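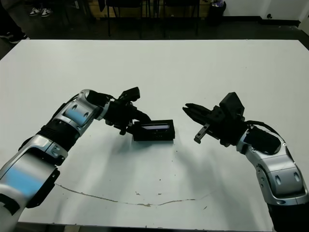

White bench tops: recoat or replace?
Started by Miroslava Urban, May 2024

murban
I look after the bench room in our building and the white tops are due for work. They are matte, they have dark specks and scuffs all over, and one has a thin brownish line running across the lower middle. Solvent wipe did nothing on the test corner. The tops are a two-part enamel over board, applied before I started. I have a can of Hauksdóttir bench enamel in the same white. Does it make sense to sand and recoat, or should I price new tops?

gorseback
Depends entirely on what the line is. If it is a stain sitting in the coating, sand and recoat. If it is a crack that has let dirt in, enamel will bridge it for a few months and then open again in the same place. Drag a fingernail across at several points. If the nail catches, it is a crack.

plumb_or_bust
The fingernail test is not reliable on matte finishes. The texture is enough to hide a hairline. Put a strong lamp down low at one end and look along the surface with the ceiling lights off. A crack throws a shadow and a stain does not.

gorseback
Low light also shows every brush mark and roller edge, and people end up filling things that were never open. I have done both for years and I go by the nail.
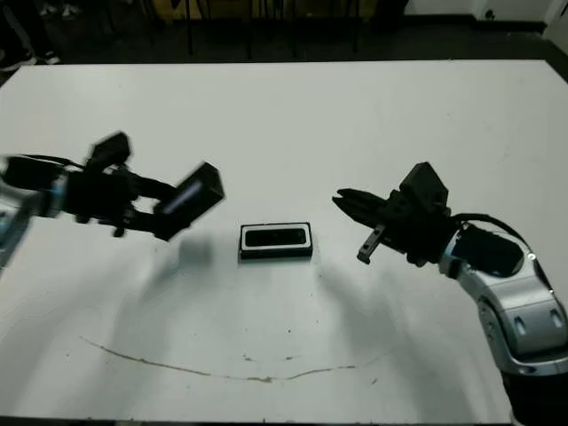 Preparation

tidewrack
Whichever test you use, the prep is the same up to the point of filling:

Wash with detergent, rinse, let dry overnight.
Degrease with a fresh rag, and change the rag often.
Sand with 400 grit on a flat block. Stop when the sheen is even.
Vacuum, then tack cloth.
If there is a crack, open it slightly with a scraper and fill with Ponari fine filler. Sand flush the next day.
Two coats of enamel, foam roller, light sanding between.

Do not go to 1000 grit before coating. That is a polishing grade and the enamel will not key to it.

plumb_or_bust
Agree with all of that except the filler. Ponari dries hard and the board moves. On anything longer than a hand span I would use a flexible epoxy and accept that it sands badly.

tidewrack
The board only moves if humidity gets into it. Seal the underside and the edges and it stays put. Most of the failed tops I have seen were painted on one face only.

murban
Underside is bare on all of them. I checked this morning. So that may be the cause, or part of it. How long before the tops can go back into use?

tidewrack
Light use after two days, full use after five. Clamps and anything with rubber feet should wait longer, as plasticizer from the rubber will mark fresh enamel. 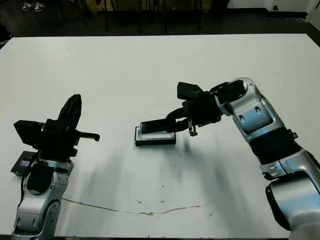
TRISTSTEAD, January – pasting this from my own shop log, as it covers the same job.

"Recoated the long bench. Room at normal heating, dry air. First coat flashed off too fast and left roller texture at the far end. Thinned the second coat per the can and worked in shorter sections, wet edge held. Underside got one coat of the same enamel. Filled the old line with hard filler, sanded flush."

Since then there has been no movement in the line that I can detect. The roller texture is still there and I have stopped caring about it.

– Stisex

gorseback
One winter is not a long test. Humidity swings in summer. Report back in the fall.

Stisex
Fair. I will.

ohmslaw_annie
Different opinion: replace them. Labor for sanding and two coats on several tops will cost more than new pre-finished board, and you get a factory surface. White enamel also yellows near windows. If the bench is used for small parts, a mid-gray top is easier on the eyes anyway.
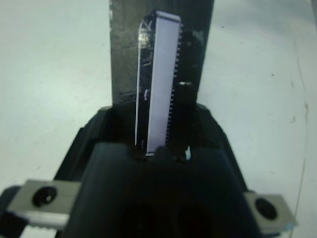
Gray has less contrast with black parts, I admit, so it depends on what is on the bench most days. But the cost argument stands for either color. The other thing to consider is the edge. Pre-finished board needs edge banding, and banding that gets leaned on all day will lift at the corners unless it is put on with a hot press. Buy it already banded if you can.

murban
The budget has paint in it and no board, so that part is decided for now. I tried both tests. The nail did not catch anywhere. The lamp showed a faint shadow at one end and nothing along the rest.

plumb_or_bust
Then open that end and fill it.

gorseback
Or leave it alone. The nail did not catch.

murban
I will fill the end with the shadow, seal the undersides first, and do one top before committing to the others.

Related threads
Foam or mohair roller for bench enamel
Sealing board edges before painting
Rubber feet marks on white enamel
Edge banding lifting at corners

Contact the moderators | Copyright Stisex Workshop Forum | Back to top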